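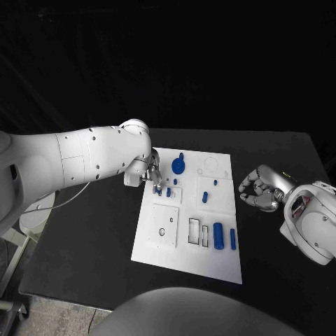
A reader in Clururen wrote to ask why a peg sometimes gets stuck halfway into its hole, even when it is the right size. It is a good question, and the answer has to do with gaps.

A peg and its hole are never exactly the same size. If they were, the peg would scrape the sides and stop. The hole has to be a tiny bit wider. People who make parts call this extra room clearance.

Big clearance makes a peg easy to put in, but it wobbles. Small clearance holds the peg still, but you have to line it up with care. If the peg leans even a little, it touches one side of the hole at the top and the other side lower down. Now it is wedged. Pushing harder makes it worse -- the two sides grip the peg more tightly. Pull it back, stand it up straight and try again.

Look closely at the end of a peg from a building set. Many have a sloped edge called a chamfer. The slope slides the peg toward the middle of the hole.

Gears are often put on pegs too. A gear needs enough clearance to spin, but if it has too much, its teeth can slip past the teeth of the gear beside it.

Try it at home

You will need a cardboard box, a round pencil and a grown-up to help with the cutting. Make 2 holes in the box, one that just fits the pencil and one a little bigger. Push the pencil into each hole standing straight, then leaning. Which hole lets you lean it more?

Next, wrap one layer of tape around the pencil and try both holes again.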